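From: Jordan Bunting
To: fulholm-music list
Subject: Re: [fulholm-music] stage times, and who is opening the second night

Typing this on the bus so excuse the state of it. Answers to Jingyi in line, then the stuff I promised on Thursday and didn't send.

Jingyi Long wrote:
> Hi all, can somebody please post the running order in one place? I have
> three different versions now. One has Gutar closing the barn, one has
> them in the tent at 4, and the one on the poster doesn't have them at
> all. Also is it true the Kershaw stage is down to acoustic only after
> dark? Two of the bands I told people to come for are very much not
> acoustic. And what is happening with the merch split, we were told one
> thing in the winter and another thing last week.
>
> Also also: does anyone know what Rastness sound like live? I can only
> find the one tape and it is mostly wind.

OK.

Running order. The one on the poster is old. Ignore the poster. Poster went to print before Gutar said yes, which was my fault, I told the printer to go. Gutar are closing the barn. They are NOT in the tent at 4, that's a draft I sent to the wrong people and it has been walking around by itself ever since. If you have a sheet that says "tent, 4" on it please throw it out.

Second night opener is still open. I asked Tia, she's thinking. If she says no it goes to whoever is first on the waiting list and I don't have the waiting list with me.

Kershaw stage. Half true. The neighbors on that side are fine until ten and after that the limit drops, and with the limit where it is you can't really run a drum kit without somebody coming over the fence. So: quiet sets after ten. Doesn't have to be acoustic. A drum machine at a sane level is fine, a guitar amp turned to face the hay is fine (we did this last year with the slide player and it sounded great, all low end and straw). What's not fine is a full kit. Jingyi if your two are both loud send me the names again and I'll move them forward, there's room at seven and at eight-fifteen.

Merch. You keep all of it. There is no split. There was going to be a split when we thought we had to rent the second tent, then we didn't have to. I should of written that down somewhere. Bring your own change, bring your own table if you have a folding one, the barn has a couple but they wobble.

Rastness live. I saw them in May in the back of a bakery. Three people, one of them on a pump organ that needs its own van. Long pieces, the shortest was 14 minutes. They start before you know they've started. First half I was checking the door and second half I forgot where I'd put my coat. The tape doesn't get it, the tape is recorded outdoors and yes it's mostly wind. Do not put them on after anybody fast. I have them on at dusk on the first night with nothing for half an hour before, let people wander off and get food and wander back.

Other bits, no order:

Soundchecks are short. I mean it this time. Line check and one song. Last year we lost most of an hour to one snare.

Backline: barn has a bass amp, a kit minus cymbals, two guitar amps. One of the guitar amps hums in D. People have started tuning to it.

Ticket money. We need to clear 2,000 before the gate opens or I have to go back and ask for terms on the PA hire, which I don't want to do because they were nice about it last year. We're under. Not scary under. But please post the link, to people who aren't on this list I mean, everybody on this list gets in free anyway.

Kids: free, with ear defenders. There's a box of spares at the gate but they're the adult size.

Program. Going to be a folded sheet, one color. I need a short paragraph from each act and a picture if you want one. Most of you haven't sent. Please don't send me a press release, send me four lines you'd say to a friend.
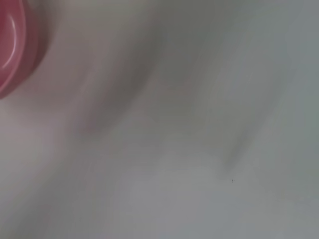
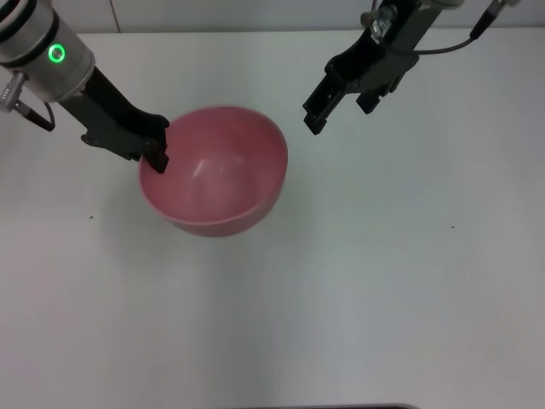 Zoltán Hegyi wrote back on the earlier draft that the blurbs are all too long anyway, that he'd go with band name, hometown and one record to compare them to, and leave it there. He also thinks dusk is wrong for Rastness and they should go on dead last, after Gutar, with the barn lights off.

Zoltán, on the blurbs, maybe. I like a bit of chat in a program, it's something to read in the toilet line. But I take the point and I'll cut at sixty words, no exceptions, so write the good stuff first. Comparing everyone to a record I'm less sure of. Last time we tried that half the acts were compared to the same record and two of them had a fight about it.

On Rastness last: I did think about it. Trouble is the organ. It takes forever to get in and it would have to cross the floor with Gutar's crowd still on it, and after Gutar people are sweaty and loud and want to be let go. You'd lose half of them in the first five minutes. Somebody ring me if they feel strongly. Dennis Greenwood feels strongly the other way so you may cancel out.

Dennis is also bringing the good microphones, before anyone asks. Two of them. They go on the organ and on whoever sings in the tent on the first night, then they go back in his case and stay there.

Recording. Desk feed is being taped on both nights. If you don't want to be on it tell me before you play, not after. Last year's tapes are still sitting on my kitchen shelf, I know, I know. Anyone with a working deck and a free weekend please put your hand up.

Parking is the same field. Load in through the top gate, the bottom one sinks.

Food: the soup people again, plus a guy with a pizza oven on a trailer who I haven't met. Acts get one meal ticket each per day. If you're a nine piece, please warn me you're a nine piece.

What I need from everybody by Thursday:

- sixty words
- how many of you
- anything odd you plug in
- whether you're staying over

Jingyi, proper running order in one place is coming tonight, as a plain email not an attachment, subject line will say FINAL. If you get one that says FINAL and it has Gutar in the tent then somethings gone badly wrong and call me.

My stop. More later.

Jordan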